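Reading time: 2 min

Robot Manipulation, Session 4: getting into the computer case

Your gripper has to reach inside an open case and touch nothing it wasn't invited to touch. Last year's Plevura team managed 33 attempts before Friday lunch, most of them on the sheet metal.

1. Approach. Keep the speed under 200 mm/s outside the case and much lower inside.
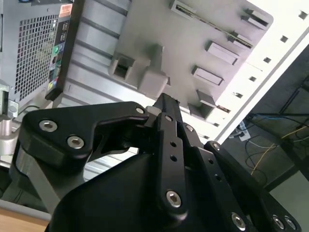
Plan the path on paper first. The arm will happily follow a bad plan to the millimetre, and the stop button is for using, so keep a hand near it. Write down the joint angles at each waypoint; "sort of tilted" has been handed in before and earned what it deserved.

2. Hover over the motherboard. Stop above it, hold still, log the wrist pose. Memory slots and capacitors make good landmarks. They make poor bumpers.

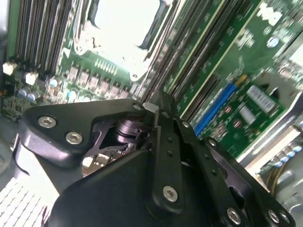 3. Retreat. Same path, backwards. Groups who improvise here get to explain the scratches in section 5 of the report.

Reports (300 words, over 300 goes unread) to Jarmila Oravec, Andau lab.

2 comments | 7 shares
Back to top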